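Learning to write letters again

May 20, 2019

My grandmother kept every letter she ever got in a green suitcase under the bed in the spare room in Pradbridge, and when we cleaned out the house in April my sister and I sat on the floor and read them until our legs went numb. We had meant to be done by lunch. There were 61 letters from one person alone, a woman named Kumiko Hirano, who had been my grandmother's roommate for a single year of nursing school and then wrote to her for the rest of her life.

I don't know what I was expecting. Secrets, maybe. What I got was page after page about tomatoes, a leaky roof, a son who wouldn't practice his clarinet, and what the ferry out to Lernport cost that summer. One whole letter is about a coat she didn't buy. I loved that one so much that I read it out loud twice, and my sister finally told me to please put it down and tape up a box.

So I came home and decided I was going to write letters. Real ones, with stamps! I bought a pad of the thin blue paper, dug out a pen that didn't skip, and sat down at the kitchen table on a rainy evening feeling very pleased with myself. And then I sat there. I had written "Dear Musyoka" and had no idea what came next, even though Musyoka Mutiso has been my friend since we were 18 and I could talk to him on the phone until the battery gives out.

I think the trouble was that I was trying to write something worth a stamp. I wanted a big piece of news, and I didn't have one. My life this spring has been work, laundry, and a long disagreement with a squirrel over the bird feeder.

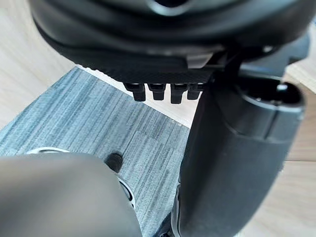
What do you write about when nothing has happened?

Whatever you would have told the person if they had been standing in your kitchen that day. I ended up giving Musyoka two full pages on the squirrel, and then half a page on a soup I ruined with too much cloves, and by then my hand hurt and I had to stop.

He wrote back! It took almost three weeks and I had mostly given up checking, but there it was between the water bill and a furniture flyer, with his terrible slanted handwriting on the front. He had opinions about the squirrel. He also told me a story about his father's old bicycle that I had never heard in all our years of talking, and I keep wondering why it took a piece of paper to get it out of him.

Since then I've written to my aunt, to my old neighbor in Trondmont, and to my niece, who is seven and answers mostly in drawings of horses. I try to do one on Sunday afternoons, though last week it was Wednesday and the week before it didn't happen at all. I don't make a draft. If I spell something wrong I cross it out and keep going — my grandmother's friend crossed out plenty, and once spilled tea on a page and drew a little arrow to it with the word "sorry."

The suitcase is in my hall closet now. My sister has asked for the coat letter, and I've told her she can have a copy.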